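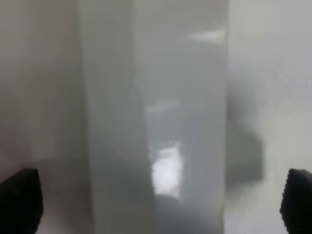 Picking up a shiny white carton with the Clikis wrist kit

Posted in October, updated after a couple of reader letters

If you've bought the Clikis kit, or you're sitting there with it in your shopping cart trying to make up your mind, you have probably watched the demo where it picks up a red block over and over. Red blocks are easy! What most of us have at home or in the shop is packaging, and a lot of packaging is white and glossy and standing on a white table. I spent the better part of three evenings on this one job, and I'd like to save you two of them.

The kit I'm working with is the standard one: the two-finger gripper, the little wrist camera, the mounting ring and the Bollska software that comes with it. I paid for it myself. Jolene Doolan lent me her spare arm to mount it on, and I've promised to give it back in one piece.

What you'll need

The kit, assembled and bolted to an arm
A tall carton or bottle, empty for now
A desk lamp you can move around
A sheet of thin white paper or baking parchment
Masking tape
A plain colored placemat (green or blue, no pattern)

Step 1. Set the fingers wide

Open Bollska, go to Hand, then Opening, and set it to 900. The scale has no units and the booklet doesn't explain it, but 900 is close to fully open on mine and leaves a nice gap on both sides of anything the size of a milk carton. The factory setting is a good deal narrower, and with that one I knocked the carton over before I'd finished my coffee. Save the setting under a name you'll remember. I called mine "tall."

Step 2. Find the starting position

Move the arm by hand until the carton stands squarely between the two fingertips in the live view. You want to see a fingertip in each bottom corner and background on both sides of the carton. Take your time with this. If one finger looks a little higher than the other, don't go hunting for a fault right away – mine looked like that from the first day and it has never bothered the grip.

The live view will be soft this close up, and no amount of fiddling is going to make it sharp enough to read a label. I wrote to the Clikis help desk about that and Tane Stubbs answered very kindly the next morning. The lens is fixed, he said, and the software only cares about the two long outside edges of whatever you're picking up. So look at those and let the rest be blurry.

Step 3. Deal with the shine

A glossy side will throw your window or your lamp right back at the camera as a bright white patch, and Bollska loves to mistake the border of that patch for the border of the carton. You'll know it's happening when the green outline on your screen hugs the reflection and ignores everything else.

Tape the paper over the lamp so the light spreads out. Then swing the lamp slowly to one side while you watch the screen, until the patch gets dim or slides off the face altogether. If the light is coming from a window, turn the carton a little and try again, or draw the curtain. While you're at it, go to Vision, then Glare, and bring the slider down to 34. Lower than that and my outline started flickering.

Step 4. Watch for shadows

Shadows are the other troublemaker. A dark gray shadow lying right up against the side of the carton can be taken for part of it, and then the fingers close off-center. Moving the lamp usually fixes this too, but you may end up chasing the reflection and the shadow back and forth for a while (I certainly did). Aim for a faint shadow over no shadow at all. Slide the placemat under the carton and, if you can, stand another behind it. White on white is hard work for this camera.

Step 5. Teach the pick

Press Teach and run the approach slowly, at speed 20. Close the fingers until the carton just stops wobbling, then lift a couple of inches and set it down again. Bollska lets you store up to 2 grips per object, so I keep one for an empty carton and a firmer one for a full one.

If the carton slips

Wipe the finger pads with a damp cloth and let them dry. Then grip a little lower. Coated cardboard is slippery stuff, and squeezing harder mostly dents it.

Would I buy it again?

Yes, I think so. The Grewal hand I tried last year was faster, but I never got along with its software, and spare pads took ages to arrive. With Clikis you can order pads straight from the Stivomgate store. My gripes are the fixed lens and that skimpy booklet, which skips the Glare slider completely. If you find a setting that works better than mine on foil or shrink wrap, please leave it in the comments, along with what kind of lamp you're using.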